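Tuesday, May. Bread keeping trial, second round

Picking up from the first round, which I wrote up badly. The question is still how storage affects sliced sandwich bread on an ordinary kitchen counter: when it goes stale, when it molds, and whether the way the bag is closed makes any difference we can measure with a scale and a firmness gauge. Runitz wants a recommendation for the text on the back of their bags. Ellside only cares about mold.

Flour for the control loaves came from Plillimden again, same sack as last time. Dough at 68 percent water, 700 g per tin, baked until the middle read 205 F. Cooled on racks overnight with a cloth over them, then sliced at 7 in the morning. Last round we sliced after lunch on the same day and the crumb was still gummy in the middle, so those weights are not comparable and I have crossed them out. 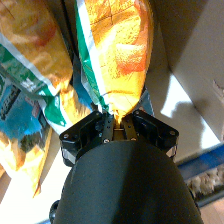 Lovisa Strand
Bench lead, bread and storage

Closures this round: twist and tuck under, wire tie, plastic clip, and left open as the bad case. Each closure gets store loaves and control loaves. Bags are weighed closed, then again with the bread out, so we can tell water lost to the room from water that has only moved out of the crumb and into the crust or onto the plastic. I skipped the second weighing last time and regretted it when I sat down with the numbers.

Scale check before starting: the 500 g weight read 500.1, fine. The gauge needed a new zero. It had drifted since the cracker work and was reading high by 15 on the blank. Anyone who used it for Usuga samples in between should check their sheets.

Firmness is taken on two slices stacked, center of the slice, pushed down a quarter of their thickness. Heels are thrown out. Control loaves on the first morning averaged 111 on the gauge, with one loaf well above the others. That one had a tunnel under the top crust from bad shaping (mine), and I have left it in the sheet with a note beside it.

Room held at 70 F in the morning and crept up after lunch when the sun came around. I moved the rack to the inside wall. Warm bread in a closed bag sweats on the side toward the window, and then you get mold there first and blame the closure. If you see drops inside a bag, write down which side.
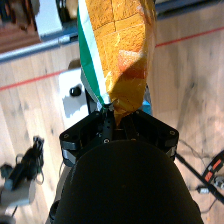

The wire tie and the clip look the same so far on weight. Twist and tuck is slightly behind them, but the spread between bags is bigger than the gap, and I think it depends on who does the tucking. Three turns, tail folded flat, loaf set down on the tail. Please do it that way every time or the column means nothing. The open bags lost the most, as expected, and the first few slices are already stiff at the corners while the middle of the loaf is still soft.

Fridge set: firmer than the counter set by the second reading, even though the weights have hardly moved. Same as round one. Staling is mostly the starch setting up again and it goes faster in the cold, so a loaf can be stale without having dried out. Runitz had asked for this to be repeated before they would drop "refrigerate after opening" from the bag. I will send them the curve when there are enough points on it to draw one.

Freezer set: nothing to report until we thaw. Plan is to thaw closed on the counter for up to 6 hours and read at the end. Slices pulled one at a time and toasted from frozen are a separate question and not part of this.

Mold: none yet on anything. Looking under the lamp, heel end first, then along the bottom seam. Don't open the bags to look. Every opening lets in room air and spores and changes the count for that bag. If one does get opened by mistake, mark it and keep it in the set.

Problems: ran short of clips and had to take some from the drawer that are a wider style. Those bags have a W on the label. The label printer smears if the bag is cold, so label before anything goes in the fridge.

To do: order clips, redo the gauge zero in the morning, ask Ellside whether they want the mold spots cultured or only logged. Move the open set to the lower shelf so it stops sharing air with the vent.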